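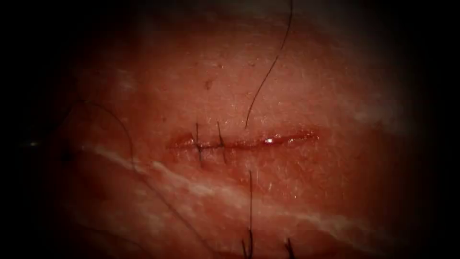
How to prepare for the suture workshop

The evening workshop at Nellport is for students who have read about simple interrupted stitches but did not yet place many of them. These steps are for the week before you come.

Step 1. Read the handout. Octavian Barbu wrote it, and he asks questions from it at the start. Pay attention to the part on spacing, which many students skip.

Step 2. Practice the instrument tie at home. You need a needle holder, a piece of thick string and something to tie it around, for example the handle of a drawer. Make 5 knots slowly, then rest your hand. Repeat until you can do it without looking at the handout.

Step 3. Learn to hold the forceps like a pencil. Beginners squeeze too hard — the tissue edge should be lifted only, never crushed.

Step 4. Practice the entry of the needle. It should go in at a right angle to the surface, and you turn the wrist to follow the curve. A folded kitchen sponge is good enough for this.

Step 5. Cut your nails and take off rings. Long hair must be tied back. Gloves are given at the door in all sizes.

On the evening, please arrive by 6. The room is on the second floor of the Crenshaw building, and the elevator stops at night, so use the stairs on the left. Sessions last 2 hours with one short break.

If you must cancel, write to Anika Strickland before noon — she keeps the waiting list and will offer your place to the next person.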